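Clearing the kitchen before the new counters

We signed off on the new kitchen counters in September, and I have spent most of my evenings since then deciding what deserves to go back in the drawers. The quote from Ochoa came to $3,368, installed, with the old tops hauled away. I had budgeted less than that. My husband had budgeted more, so we met in the middle and he didn't gloat much.

The old laminate lasted 17 years. It had a burn mark by the stove from our first month in the house and a seam near the sink that swelled up every summer. I won't miss the seam.

I wanted marble from the start, white with a bit of grey in it. Everyone I know told me to get quartz. I read a lot of arguments on both sides and they mostly come down to whether you can live with stains. I cook with lemons and tomatoes almost every day, so I will have stains. My grandmother rolled dough on a marble slab for 40 years and it was dull and marked all over, and I liked it that way.

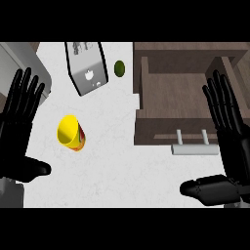 The drawers are the bigger job. We have five of them and four were full of things I hadn't touched since we moved in. I found three potato peelers, a melon baller, and a stack of takeout menus from places that have closed. The menus went straight into recycling. The peelers took longer, because two of them are good and one was my mother's. I kept all three.

Benedito Magalhães, who measured for the install, told me to empty the base cabinets completely and take the drawers out. They need to get underneath to check the supports, and marble is heavy enough that they want to be sure. He also said to shut the water off by 7 a.m. and plan on no sink until the next day. We'll be eating sandwiches.

I still have to pick a sealer. The shop on Biltulby carries two kinds and the man at the desk didn't have a strong opinion about either one. The cheaper one has to be redone twice a year. I know myself well enough to say that would happen once - maybe - and then never again, so I will probably pay for the other one.

Next up is the cabinet over the fridge. I think the fondue set is in there.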